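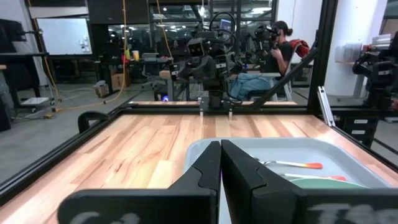
Wuvix夹爪零位漂移故障

Wuvix夹爪零位漂移故障，指Wuvix平行夹爪在连续运行中，控制器记录的手指开度与手指实际开度逐渐偏离的现象。该故障在Jidodier公司位于Plimthorpe的桌面操作实验室首先得到完整记录，发生时实验室正在进行餐具整理任务，因此在部分维护资料中又称“餐具工位故障”。故障的直接后果包括夹持力不足、物体滑落、手指末端相互顶压以及电机过热。实验室在一次手指夹伤事件之后停用了全部同型夹爪，并修改了回零程序和人员进入工位的规定。

名称

“零位”在此处指两根手指完全闭合时编码器应当给出的读数。控制器以零位为基准推算开度，零位一旦不准，后续所有开度值都会带有同样的偏差。早期的工单多把这一现象写作“夹不紧”“松手”或“抓空”，没有统一的叫法。Shabani Laizer在事后报告中使用了“零位漂移”一词，之后的维护手册沿用了这个名称。

严格来说，“漂移”一词容易引起误解。传感器本身的读数随温度或时间缓慢变化，通常也叫漂移，而Wuvix夹爪的编码器在拆检中读数正常，偏差来自机械传动一侧的打滑。报告的脚注对此作了说明，但名称没有再改。

设备与任务

Plimthorpe实验室的工位采用桌面式布置，机械臂固定在桌沿的型材支架上，夹爪附近装有腕部相机。夹爪由一台小型电机驱动，经同步带轮带动丝杠，再由丝杠推动两侧滑块，使两根手指同时开合。手指为可更换件，由两颗螺钉固定在滑块上，不同任务可以换用不同长度和形状的手指。

任务内容是整理餐具，即从桌面上抓取勺、叉、盘、杯等物品，按要求放入托盘或从托盘中取出。这类任务对夹爪并不算重载，但对开度的准确性要求较高。勺柄和叉柄较薄，截面不规则，夹爪需要闭合到接近零位才能夹住；盘子的边沿倾斜，手指夹持时会受到侧向力；餐具平放在托盘里时，手指还要伸到托盘底面附近，稍有偏差就会碰到底面或托盘的边沿。

控制软件由Janjua提供。该软件在每次上电时执行一次回零：夹爪缓慢闭合，电流达到设定值后停止，此时的编码器读数记为零位。上电之后，软件不再重新回零，除非操作者手动执行。这一设计在每天开关机的使用方式下没有引起问题。后来实验室改为长时间连续运行，夹爪往往几天不断电，零位也就几天不更新。

故障表现

零位漂移的表现随偏差方向不同而有差别。

偏差使实际开度大于记录开度时，控制器认为手指已经闭合到位，实际上两指之间仍有间隙。夹取较厚的物体时，夹持力略有下降，一般看不出异常；夹取餐具柄时，物体可能在提起后转动，或在移动途中滑落。由于软件以开度判断是否抓到物体，手指之间夹着薄柄时的读数与空夹时的读数十分接近，程序有时会把抓取成功判为失败，重新张开手指，把已经提起的物体扔下。

偏差使实际开度小于记录开度时，情况更为严重。控制器命令手指闭合到某一小开度，手指在到达之前就已经相互接触，电机继续出力，两指末端顶在一起。此时电流升高，外壳温度上升，较长的手指会在受力下向外弯曲。松开之后，弯曲的手指可能不再完全恢复，末端出现错位，夹取薄物时一侧先接触，把物体推开。

操作人员反映较多的另一种表现是夹爪“自己动一下”。夹爪静止时，传动部件中积存的应力在带轮打滑的瞬间释放，手指突然移动一小段距离，随后控制器检测到位置误差，又将手指拉回。这一动作没有任何程序指令与之对应，日志里只留下一条短暂的位置误差记录。夹伤事件发生时出现的正是这种动作。

经过

最早的工单写于5月，内容是夹爪在放下勺子时“慢半拍”，处理方式为重启。此后同一工位陆续有类似工单，处理方式大多相同，重启后夹爪恢复正常，工单随即关闭。由于上电会自动回零，重启确实能够消除偏差，但也抹去了偏差的大小，维护人员每次到场时看到的都是一台读数正确的夹爪。

其间曾有一次检查把原因归到餐具本身。检查人员认为金属勺表面光滑，建议在手指内侧加贴硅胶垫。加垫之后滑落减少，工单数量一度下降。拆检时发现，硅胶垫的厚度恰好补偿了一部分间隙，使夹持力回到可用范围，同时也让手指在另一方向的偏差下更早地相互顶压。报告认为，这项改动推迟了故障被发现的时间。

2026年1月3日，一名操作员在更换手指时被夹伤食指。当时机械臂已经暂停，屏幕显示夹爪处于张开保持状态，急停按钮没有按下，夹爪电机仍然通电。操作员用扳手拧松右侧手指的固定螺钉时，滑块突然向内移动，把手指夹在新旧两件之间。同事按下急停后，夹爪失电，但丝杠具有自锁性，手指并未松开，最后用扳手从外侧转动带轮才将滑块退回。伤者指甲下出血，未发生骨折。

实验室当天停用全部夹爪，共8只，由Shabani Laizer负责拆检和编写报告。

原因

拆检结果显示，8只夹爪中有3只的带轮紧定螺钉松动，带轮可以在轴上转动。编码器装在电机一侧，只能测量电机轴的转角，带轮与轴之间的相对滑动发生在编码器之后，控制器无从得知。每次手指受到较大阻力时，带轮就在轴上滑过一个很小的角度，偏差由此累积。

紧定螺钉松动的原因有两项。其一，螺钉装配时未涂螺纹胶，而装配说明中有此要求。其二，轴上没有加工平面，螺钉直接压在圆柱面上，防转能力全靠摩擦。餐具任务中夹爪频繁地开合，并且经常在接近闭合的位置受力，传动部件受到反复的正反向冲击，螺钉在这种载荷下逐渐退出。

其余夹爪未见松动，但其中一只的手指有弯曲。该夹爪装有较长的手指，报告认为弯曲与碰撞托盘有关，与零位漂移没有直接关系。这一结论后来有不同意见，见“争议”一节。

软件方面，报告列出了两点。一是回零只在上电时执行，连续运行期间没有任何机制可以发现偏差。二是暂停状态下电机保持通电，以防止正在夹持的物体掉落，而界面上的“暂停”字样使人以为夹爪不会再有动作。对于夹伤事件，报告把第二点列为主要原因，把带轮松动列为触发原因。

复现试验

为确认上述判断，实验室用一只松动的夹爪和一只正常的夹爪做了对照。两只夹爪执行同样的程序：从托盘中夹起一把勺子，移动到桌面另一侧放下，再夹回托盘。每完成50次循环，暂停程序，手动闭合夹爪，用塞尺测量两指末端的间隙。

正常夹爪在试验全程中没有测得间隙。松动夹爪在第一次测量时已经可以插入最薄的塞片，此后间隙逐次增大，到第6次测量时，勺子在提起后开始绕夹持点转动，试验随即停止。试验期间控制软件没有给出任何报警，界面上的开度读数始终正常。

试验人员还尝试复现夹爪的突然移动。做法是让松动夹爪夹住一块硬橡胶并保持，用手轻轻晃动手指。多数情况下没有反应，少数情况下滑块突然移动，随后被控制器拉回。由于出现时机无法预测，报告没有给出发生概率，只说明“可以复现”。

检测方法

零位漂移在日常运行中不易察觉，维护手册给出了几种检查办法。

最简单的是目视检查。命令夹爪完全闭合，从正面观察两指之间的缝隙。装有腕部相机的夹爪可以直接用相机画面检查，手指在画面中的位置是固定的，把当前画面与安装后留存的画面对照，就能看出间隙和错位。手册提醒，相机画面受光线和手指表面颜色影响，黑色手指之间的窄缝在暗处不容易辨认，不能单独作为判断依据。

较可靠的是塞尺检查，方法与复现试验相同。手册要求在手指冷却之后测量，并且拆去硅胶垫。

第三种办法是电流检查。夹爪从全开缓慢闭合，记录电流开始上升时的开度读数。正常夹爪在读数接近零时电流上升；如果电流提前上升，说明手指已经接触而读数仍有余量；如果读数到零时电流仍未上升，说明两指尚未合拢。这种办法可以写成程序自动执行，后来成为软件更新的一部分。

给带轮和轴画一道对齐的标记线也有帮助。标记线错开即表示发生过滑动，检查时只需打开侧盖，不必通电。

处置与改进

松动的夹爪全部更换了电机轴，新轴在紧定螺钉处加工有平面，螺钉涂中强度螺纹胶。未松动的夹爪补涂螺纹胶后继续使用，并画上标记线。硅胶垫没有取消，但厚度写入了夹爪参数，回零时予以扣除。

Janjua软件的后续版本增加了空闲回零功能。夹爪在手指间没有物体、机械臂处于停放位置时，自动执行一次闭合检查，偏差超过限值即停止任务并提示检修。该功能默认关闭，需要在设置中启用。默认关闭的理由是部分用户在夹爪上安装了不能完全闭合的专用手指，自动闭合可能造成损坏。

界面上的“暂停”改为“暂停（夹爪通电）”，并新增“夹爪断电”按钮。断电前，软件会询问手指间是否夹有物体。

人员方面，实验室规定更换手指前必须断开夹爪电源，并拔下夹爪一侧的插头。仅按急停不视为断电，原因在于急停可以由他人在远处复位。每个工位的支架上挂有一把用于手动退回滑块的扳手，位置固定，使用后放回原处。伸手进入桌面工作区取放餐具时，机械臂须处于停放位置，夹爪须处于全开位置。操作员若须在机械臂通电时调整托盘，应由另一人守在急停按钮旁。

争议

关于弯曲手指的成因，报告与后来的看法不一致。报告把弯曲归于碰撞托盘，依据是手指末端有擦痕。反对意见指出，擦痕位于手指外侧，而弯曲方向同样向外，若由碰撞造成，受力方向应当相反；更可能的情况是该夹爪也曾发生过漂移，手指在顶压中弯曲，拆检前的一次维护中有人重新拧紧了螺钉。该夹爪的维护记录不完整，这一说法未能得到证实。

另一项争议涉及丝杠自锁。自锁使夹爪在断电时仍能夹住物体，对搬运任务有利，但在夹伤事件中延长了受困时间。有人建议换用不自锁的传动方式，并加装断电后自动张开的弹簧。报告没有采纳，理由是断电张开会使物体掉落，在夹持刀具或玻璃器皿时带来新的危险。报告同时承认，实验室的餐具任务并不包含刀具，这一理由对该工位的适用程度有限。

相关故障

与零位漂移表现相近的故障有数种，排查时需要区分。

手指螺钉松动：手指相对滑块晃动，间隙大小随手推动而变化，而漂移造成的间隙是稳定的。

编码器线缆接触不良：读数会突然跳变，并伴有通信报警。线缆在腕部关节处反复弯折，长时间使用后容易在插头附近断芯。

腕部相机移位：抓取位置整体偏向一侧，夹爪闭合检查正常。重新标定相机后消失。

抓取点选择错误：物体在特定姿态下反复滑落，换一种姿态即恢复正常，与运行时间长短无关。

参见

平行夹爪
回零
急停与断电的区别
紧定螺钉
腕部相机标定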